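3.2 Planning the purchase

The arm itself took up most of the early discussion at Drurbridge, but it was the easiest item to price. Two suppliers, Zusus and Toivonen, quoted for the same reach and payload, and the quotes were close enough that delivery time decided the matter. The harder part was the list of small items that come with a working cell: grippers, spare fingers, cables, tables, tableware and food.

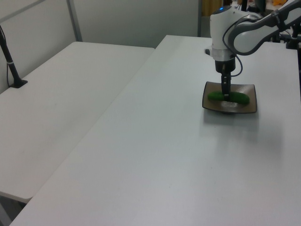
Gripper costs were entered on a separate line of the budget, apart from the arm. We planned for 13 sets of fingers over the life of the project and ordered two at the start. A pair of narrow fingers was chosen for the produce tasks, where the item is long and fairly thin, such as the cucumber-like item on the square plate in Figure 2. Wider pads were priced as an option and put off until the second order. Produce was bought weekly from petty cash and never passed through the equipment account.

Tables were treated the same way. Plain white tops were already on the approved list, so no quote was needed, and the money saved went to cable sets.
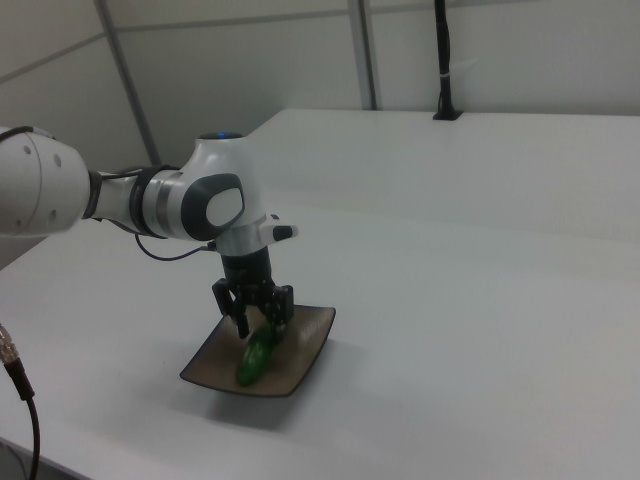
Figure 2. Handling of a single item on a plate, two views.
By the Clillness Equipment Planning Group, Drurbridge

Cabling was the line we got most wrong. The first draft allowed only for the cables packed with the arm. A gripper at the wrist needs its own cable with enough slack to loop as the joint turns, and we now budget a spare for each one. The revised line came to 431 dollars, paid in January from the repair fund. Service visits are covered in Section 3.3.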